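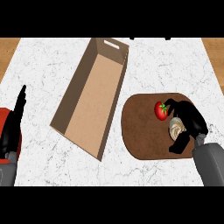

*Simulated two-arm countertop: open cardboard box, cutting board, tomato, and a pale bulb-like item at the right gripper.*

# Widier countertop set

Rendered demonstrations for testing how a two-arm policy handles small changes in object type. Generated at Truswood by Ilham El Fassi and Philomena Coughlan. Card revised 18 February 2020.

## Contents

- 50 episodes, 10 held out for evaluation
- 14 joint values per time step (both arms)
- RGB frames, letterboxed top and bottom; crop the black bands before computing image statistics

## Task

Move the items on the board into the box. Either arm may be used. Episodes are stored whether or not they succeed -- filter on `outcome` if you need successes only.

## Object variation

The tomato mesh is fixed. The beige item changes shape and collision mesh between variants, and labels for it are less reliable than the others.

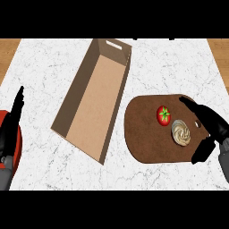
Variants are listed in `items.csv`. Two rows share a mesh ID; Hannelore Tiedemann is fixing this in the Gallagher branch.

## Baseline

Behavior cloning, 4 seeds, same split for each. The policy closes the gripper too early on low, wide items. Adding wrist-camera input reduced early closing but made release over the box less consistent. We haven't separated the effect of camera input from that of the larger encoder.

## Known issues

- Contact forces are noisy when a finger touches the board.
- Lighting is the same in every episode.
- The December export has the left and right arm columns swapped. Don't mix it with this one.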